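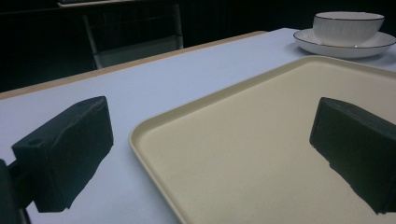 Folie 1: Tablett mit umlaufendem Rand und abgerundeten Ecken, Tischplatz

Sprechnotizen zum Vortrag »Das Tablett als Arbeitsmittel: Ordnung am Tischplatz«
Fachtag Hauswirtschaft und Materialorganisation, Februar 2026
Haus Lasov, Abteilung Ausstattung und Versorgung

Begrüßung und Einordnung (Folie 1 stehen lassen)

Sehr geehrte Damen und Herren, im Namen der Abteilung Ausstattung und Versorgung begrüße ich Sie zu diesem Beitrag. Er behandelt einen Gegenstand, der in unseren Beschaffungslisten meist unter »Sonstiges« geführt wird: das flache Kunststofftablett in heller Ausführung. Auf der Folie ist ein solches Tablett zu sehen, rechteckig, cremefarben bis beige, mit erhöhtem Rand. Auf der Innenfläche liegt nichts. Mit diesem Zustand möchte ich beginnen.

Ein leeres Tablett kennzeichnet bei uns einen Arbeitsplatz, der zur Bestückung freigegeben ist. Diese Regel steht seit der letzten Überarbeitung in der Hausordnung für die Gruppenräume und wird von den Bereichen unterschiedlich konsequent angewandt. Der Vortrag soll darlegen, welche Festlegungen wir getroffen haben und an welchen Stellen Klärungsbedarf besteht.

(Kurze Pause. Hinweis auf die ausliegenden Handzettel.)

Ausgangslage

Bis zur Umstellung wurden Kleinteile in den Gruppenräumen unmittelbar auf der Tischfläche ausgelegt. Das betraf Besteck, Schreibmaterial, Verschlüsse, Etiketten und Nähzubehör gleichermaßen. Die Rückmeldungen der Bereiche waren sich in der Sache einig: Teile rollten vom Tisch, Sätze waren am Ende des Tages unvollständig, und die Nachbestellung richtete sich nach Schätzungen.

Im Dezember wurde daher beschlossen, die Ausgabe von Kleinteilen vollständig auf Tabletts umzustellen. Der Beschluss umfasst derzeit 290 Tabletts, verteilt auf 12 Räume. Ausgenommen ist die Großküche, die mit eigenen Wagen arbeitet und deren Bestand gesondert geführt wird.

(Auf Nachfrage: Die Großküche wird in diesem Jahr nicht einbezogen. Keine weitergehende Zusage machen.)

Form und Rand

Ich bitte Sie, den Blick noch einmal auf die Folie zu richten. Für die Auswahl waren zwei Merkmale maßgeblich, die sich dort gut erkennen lassen. Das erste ist der umlaufende Rand. Er begrenzt die Fläche und gibt der Hand beim Anheben einen Ansatz. Das zweite sind die gerundeten Ecken. In den Ecken älterer, scharfkantiger Modelle sammelten sich Krümel und Papierreste, die beim Auswischen mit dem Tuch nicht erfasst wurden. Seit der Umstellung entfällt das Nacharbeiten mit der Bürste.

Die Innenfläche ist eben und glatt. Wir haben auch Modelle mit eingeprägten Fächern geprüft, unter anderem eine Ausführung aus dem Sortiment Flukivard. Die Fächer bewährten sich, solange der Inhalt gleich blieb. Bei wechselnden Aufgaben lagen die Teile quer über den Stegen, und die Zählung wurde eher erschwert. Die Entscheidung fiel deshalb zugunsten der ungeteilten Fläche. Wo eine Unterteilung erforderlich ist, werden lose Einsätze verwendet, die der Bereich selbst verwaltet.

Farbe

Zur Farbe wird häufig nachgefragt. Die helle Tönung wurde gewählt, weil sich die meisten unserer Kleinteile davon abheben. Dunkle Schrauben, farbige Knöpfe und Metallbesteck sind auf hellem Grund rasch zu erfassen. Schwieriger ist es bei weißen Verschlüssen und bei ungefärbtem Garn. Hierfür stehen in jedem Raum zwei dunkle Unterlagen bereit, die in das Tablett eingelegt werden können.

Auch das Verhältnis von Tablett und Tisch wurde erörtert. Unsere Tischplatten sind überwiegend hell, und ein helles Tablett tritt auf ihnen optisch wenig hervor. Der Bereich Multeck hatte vorgeschlagen, durchgehend kräftige Farben zu beschaffen. Der Vorschlag wurde geprüft und zurückgestellt — die Kleinteile sollen auffallen, das Tablett selbst muss es nicht. Eine erneute Vorlage ist möglich, sobald Erfahrungen aus einem vollen Jahr vorliegen.

(Falls die Zeit knapp wird: diesen Abschnitt nach dem ersten Absatz beenden.)

Aufstellung am Tisch

Für die Aufstellung gelten folgende Vorgaben. Sie sind auf dem Handzettel in gleicher Reihenfolge abgedruckt.

Das Tablett steht vollständig auf der Tischfläche und ragt an keiner Seite über die Tischkante hinaus.
Vor dem Tablett bleibt ein Streifen von etwa 9 Zentimetern frei, auf dem die Unterarme aufliegen können.
Am Tisch wird jeweils nur ein bestücktes Tablett bearbeitet. Weitere Tabletts verbleiben im Regal.
Getränke werden nicht auf dem Tablett abgestellt.
Das Tablett wird mit beiden Händen getragen.

Ob das Tablett parallel zur Tischkante stehen muss, wurde mehrfach gefragt. Die Hausordnung enthält dazu keine Bestimmung. In mehreren Räumen hat sich eine leicht schräge Stellung eingebürgert, die manchen Beschäftigten das Greifen in die hintere Ecke erleichtert. Dagegen bestehen keine Einwände, sofern die erste Vorgabe eingehalten wird.

Zur Beleuchtung: Der erhöhte Rand wirft je nach Lichteinfall einen schmalen Schatten auf die Innenfläche. Sehr flache Teile, etwa Unterlegscheiben oder Druckknöpfe, können dort übersehen werden. Wir empfehlen, mit der Hand einmal am Rand entlangzufahren, bevor ein Tablett als leer gemeldet wird. Diese Empfehlung geht auf den Bereich Galli zurück, in dem die Fehlmengen bei Druckknöpfen zunächst nicht zu erklären waren.

Bestückung und Rückgabe

Die Bestückung erfolgt am Vortag durch den jeweiligen Raumdienst. Maßgeblich ist die Stückliste, die dem Auftrag beiliegt. Die Teile werden auf dem Tablett so ausgelegt, dass gleiche Teile beieinanderliegen. Ein Aufschichten ist zu vermeiden, auch wenn die Fläche knapp bemessen erscheint. Reicht sie nicht aus, wird ein weiteres Tablett angelegt und mit derselben Auftragsnummer versehen.

Bei der Rückgabe unterscheiden wir zwischen geräumten und angebrochenen Tabletts. Geräumte Tabletts werden ausgewischt und mit der Öffnung nach oben gestapelt. Angebrochene Tabletts erhalten eine Karte mit dem verbliebenen Bestand und kommen in das untere Regalfach. Eine Durchmischung beider Arten im selben Fach hat im Bereich Multeck dazu geführt, dass Restbestände unter leeren Tabletts lagen und erst bei der Inventur gefunden wurden.

(An dieser Stelle die Musterkarte hochhalten. Sie liegt in der Mappe hinter dem Handzettel.)

Reinigung

Für die tägliche Reinigung genügen ein feuchtes Tuch und das im Haus eingeführte Spülmittel. Scheuernde Mittel sind nicht zugelassen, da sie die glatte Oberfläche angreifen und sich Farbreste danach schlechter entfernen lassen. Klebereste von Etiketten werden mit lauwarmem Wasser eingeweicht. Der Einsatz von Klingen ist untersagt.

Beschriftungen gehören auf die Außenseite des Randes. Auf der Innenfläche wird nicht geschrieben, auch nicht mit abwaschbaren Stiften. Tabletts mit Rissen am Rand werden ausgesondert und der Abteilung gemeldet. Verfärbungen allein sind kein Grund zur Aussonderung.

Offene Punkte

Drei Fragen konnten bislang nicht abschließend geregelt werden. Ich nenne sie in der Reihenfolge, in der sie eingegangen sind.

Erstens die Zuordnung der Tabletts zu den Räumen. Bei gemeinsam genutzten Regalen wandern Tabletts in den Nachbarraum, und der Bestand verschiebt sich. Eine Kennzeichnung am Rand ist in Vorbereitung, über die Art der Kennzeichnung wird noch beraten.

Zweitens die Stapelhöhe. Der Raumdienst wünscht eine verbindliche Obergrenze. Die Regale sind jedoch verschieden hoch, sodass eine einheitliche Zahl derzeit nicht sinnvoll festgelegt werden kann.

Drittens die Nutzung außerhalb der Arbeitszeiten. Es ist bekannt, dass die Tabletts bei Veranstaltungen zum Servieren herangezogen werden. Wir bitten, hiervon abzusehen und auf das Geschirr der Großküche zurückzugreifen — dies gilt ausdrücklich auch für die heutige Kaffeepause.

(Überleitung zur Aussprache. Wortmeldungen bitte mit Angabe des Bereichs. Schriftliche Fragen nimmt die Abteilung am Ausgang entgegen, Vordrucke liegen neben den Handzetteln.)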